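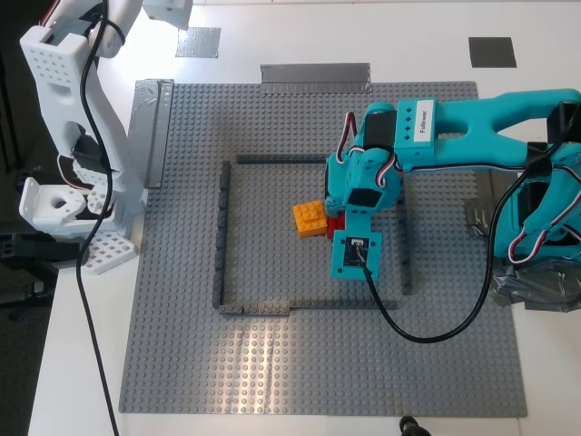 Give Me the Small Raffle Every Time

I love a raffle. I love the roll of tickets that tears crooked, the prize table with one good thing on it and a lot of candles, and the person with the microphone who reads 9 as 6 and has to start over. I will buy a strip of tickets for a ham I don't have room for. So when people ask me why I write so much about games of chance and so rarely play the giant jackpots, I tell them I'm busy. There's a drawing at the Girnar hall at seven and I want a seat near the front!

My case for the small drawing starts with the odds, and I'll get that part out of the way fast. Last September the library raffle in Eltell sold 2,027 tickets at a dollar each. I bought 40 of them (yes, I know) and there was one grand prize, a weekend at a lake cabin. You can do that math on the back of the ticket. I had close to a two percent chance at the cabin, and for a couple of weeks I walked around like a person who might need to pack. With a jackpot game I can buy the same number of tickets and the chance is still so thin that my brain just rounds it down and goes back to thinking about dinner.

I didn't win the cabin. Xinyi Fu won the cabin. I was standing close enough to hear her say "Oh no, who's going to feed the cat?" and then laugh so hard she had to hand her coffee to a stranger. I have read plenty of stories about big winners, and I enjoy them, but I've never been in the room for one. I was in the room for this, and I talked about it for a week.

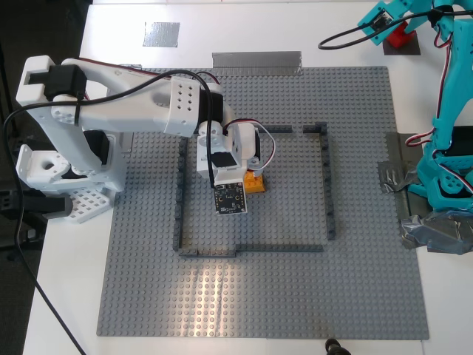
White arm over the gray baseplate, orange brick at its side

People who don't care for raffles usually bring up the money. If you want to help the library, they say, write the library a check. Fine, do that too! But I've been on both ends of this and the check people tend to write one check. The raffle people come back. They come back with a sister-in-law, they buy chili, they stay to argue over whether the number was called clearly enough, and next year they offer to donate a prize. A check can't get you into an argument over a fruit basket.

And the prizes, my goodness. The big games pay in cash, and cash is great, but it's the same prize every week. At Girnar I have seen a drawing for a load of split firewood, delivered. I have seen a bakery called Zou put up a birthday cake to be claimed any day of the winner's choosing, and the man who won it waited until February and picked a birthday that wasn't his or anyone's. He just wanted cake in February. I think about him a lot.

I'll admit the small raffle can be run badly. Tickets get sold after the drum has been spun. Somebody forgets to say whether you must be present to win, which should be printed on every ticket in letters my aunt can read. The rules on who can hold a raffle change from place to place, too, and a group that skips checking them is asking for a headache. I want these things fixed and I'm happy to nag about them.

What I don't want is for all of it to slide onto a phone. Nevisora, the app our band parents tried in the spring, did its job well enough: 100 tickets, sold in an afternoon, winner picked while I was in line at the pharmacy. I got a little message with a gray face on it telling me I hadn't been lucky this time.

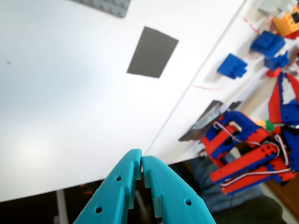 And that was the whole event. I couldn't tell you who won or what they said. I don't even remember what the prize was, and I paid for five chances at it. The band got its money, so good for the band, but I'd have paid double to sit on a folding chair and hear a kid with a trombone case read out the number.

So keep the drum, please. Keep the bad microphone. Put the good prize last and make us wait through the candles, and if you have to pull a second number when the first winner has gone home early, pull it slowly - I'm probably checking my whole strip again from the top. Eltell is drawing for a canoe this year. I have no water near me and a very small car, and I've already asked when tickets go on sale.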